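Quarantine tank

A quarantine tank, also called a hospital tank or isolation tank, is a small aquarium kept apart from a main display tank. It is used to hold newly bought fish, plants or invertebrates for a period of observation, or to treat sick animals without exposing the rest of the collection to disease or medication. Quarantine tanks are used by home aquarists, retailers and public aquariums, in both freshwater and saltwater fishkeeping.

Purpose

Newly purchased fish may carry parasites, bacteria or fungal infections that do not show at the time of sale. Common examples are freshwater ich, marine ich, velvet and flukes. Some of these have a life cycle in which a free-swimming stage infects other fish, so a single carrier can spread the disease through a whole tank.

A separate tank also allows medication to be measured for a small volume of water. Copper treatments are poisonous to corals, shrimp and snails and can be absorbed by rock and substrate, and are not used in reef displays. Some antibiotics harm the bacteria in a biological filter.

Shy or underweight fish are sometimes kept in quarantine for feeding alone, away from competition.

Equipment

Most home quarantine tanks are between 5 and 20 gallons. Larger fish such as tangs, angelfish and adult cichlids need more room, and tanks of 39 or 50 gallons are used for them. The tank is normally left bare, with no gravel or sand, so that waste can be siphoned out and the bottom checked for parasites. Short lengths of PVC pipe serve as hiding places.

A typical setup has a sponge filter run by an air pump, a heater with its own thermostat, a thermometer and a lid. Strong lighting is not needed for fish and may add to their stress. Activated carbon is taken out of the filter during treatment, as it removes many medications from the water.

Nets, siphon hoses and buckets are kept for the quarantine tank alone. Where this is not possible they are disinfected and dried between uses. Test kits, foods and medications are usually stored near the tank, on a shelf or in a cabinet. 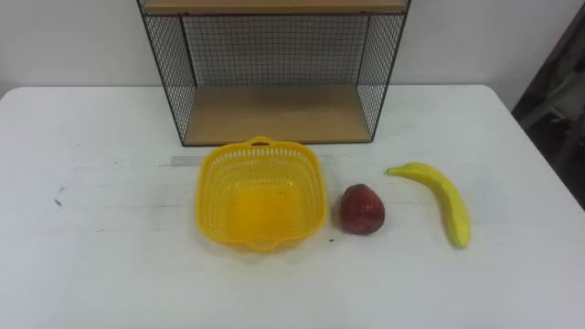

A wire-and-wood shelf unit on a white tabletop.

The Irasen, a divided quarantine tank sold by the aquarium maker Privard, has two chambers with separate air lines, so that two fish can be held at the same time. The chambers share no water. Similar tanks are built at home by placing two small aquariums side by side on one stand.

Cycling

A quarantine tank needs a working biological filter to break down the ammonia produced by fish. The usual method is to keep a spare sponge in the sump or filter of the main tank, where bacteria grow on it over several weeks, and move it to the quarantine tank when required. A sponge that has been in a treated or infected tank is not returned to the main system without being sterilized.

Where no seeded sponge is available, ammonia is tested daily and controlled with water changes. Ammonia binders are also sold, but several react badly with copper or other medications, and the labels of both products should be checked.

Procedure

The length of quarantine varies. Four weeks is a common period for freshwater fish. Marine fish are often held for four to six weeks. New arrivals are acclimated to the temperature and salinity of the quarantine tank and offered food once they have settled.

There are two main approaches. In observation quarantine, fish are treated only if signs of illness appear, such as white spots, cloudy eyes, rapid breathing or scratching against surfaces. In preventive quarantine, all fish receive a set course of medication whether or not they show signs. Preventive treatment is more common with marine fish. Its critics point out that copper can suppress appetite and that some species, among them many wrasses and dwarf angelfish, tolerate it poorly.

Corals and plants do not host fish parasites but can carry resting stages on their surfaces or on attached rock. They may be held in a fishless tank or dipped before being added to a display. Dips remove many pests but seldom kill eggs.

Commercial use

Retailers and wholesalers may keep quarantine systems away from their sales tanks. The MacBrayne aquarium store in Drultdale runs a 4000-gallon holding system in a separate room, where marine fish stay until they are released for sale each week. Its invertebrates are kept on a second system that is never treated with copper.

See also

Aquarium filter
Fish acclimation
Nitrogen cycle
Marine ich
Sump (aquarium)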